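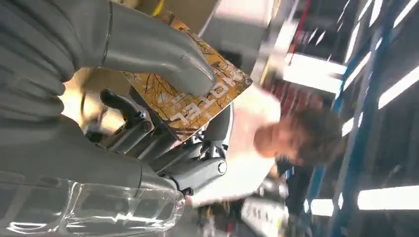
Chapter 7
Temporary Shelter and the Law

People who cross a border to ask for protection need somewhere to sleep long before anyone rules on their case. Where they sleep affects whether they can get mail, whether their children can start school, and whether a lawyer can find them. Most of us think of short stays in terms of travel, and the objects that go with travel are familiar ones, such as a card with bare trees on it in orange, tan and brown and the word HOTEL in white block letters along the border. A guest is expected to have a home address somewhere else. An asylum seeker may have no other address at all, and that difference runs through every topic in this chapter.

What you will study

In this chapter you will look at the kinds of shelter used for newly arrived migrants, who pays for them, and what rules they work under. You will compare shelters run by religious groups with those run by cities and counties. You will also read about the legal meaning of an address and why a missed letter can end a case.

Before you begin, review the difference between a refugee and an asylum seeker in Chapter 5. The two words are often mixed up in news reports. A refugee's status is usually decided before arrival. An asylum seeker's claim is decided afterward, and the waiting period is where shelter becomes a public question.

Key terms

Reception center: a building where new arrivals are registered and housed for a short time.
Congregate shelter: a shelter where people who do not know each other share sleeping space.
Sponsor: a person or group that agrees to house or support a newcomer.
Service address: the address an agency uses to send official notices.
Host congregation: a religious body that offers its own building for housing.

Opening case: The parish hall at Harkach

Harkach is a river town with one bus station and one bridge. In March, after the reception center in nearby Dobre reached its limit, buses began leaving people at the Harkach station late in the evening. The town had no shelter of its own. A local parish opened its hall the first night and put down 40 cots.

The parish had not planned to run a shelter. Its insurance covered meals and meetings but not overnight stays, and the fire code allowed only 12 people to sleep in the building. The county inspector came on the second morning. He did not close the hall, but he gave the parish five days to add exits, post a night watch and lower the number of cots.

Vasilis Atanasov, who managed the hall, kept a daily log that was later given to the county. Much of it concerns small matters: towels, phone chargers, a broken boiler valve, who had the key. One entry reads, "Three letters came for a family that left on the early bus. I do not know where to send them." The family had moved on to relatives in Ferard and had not yet filed a change of address. Two of the letters were ordinary. The third was a hearing notice.

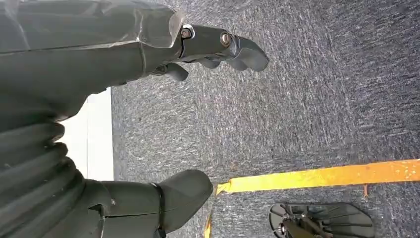

Figure 7.2 Gray robotic hand with a ridged sleeve and translucent plastic on the forearm.

The county and the parish took different views of what had happened. County officials said that the hall was an unlicensed shelter and that the parish had taken on duties it could not meet. Parish leaders said they were giving hospitality, as their faith required, and that the county had offered no other place for people to go. Both sides agreed that somebody should have been responsible for the mail — and neither could say who.

A third party entered later. The regional office in Claline proposed a written agreement under which the parish would keep the hall open, the county would pay for a night watch, and the office would act as the service address for every guest. The parish council debated it for several weeks. Some members worried that signing would turn an act of worship into a government contract. Others pointed to the boiler.

Keep this case in mind as you read. Section 7.1 returns to the fire code and explains how occupancy limits are set. Section 7.2 deals with notices and addresses, and Section 7.3 takes up agreements between public agencies and religious groups, including the final terms signed at Harkach.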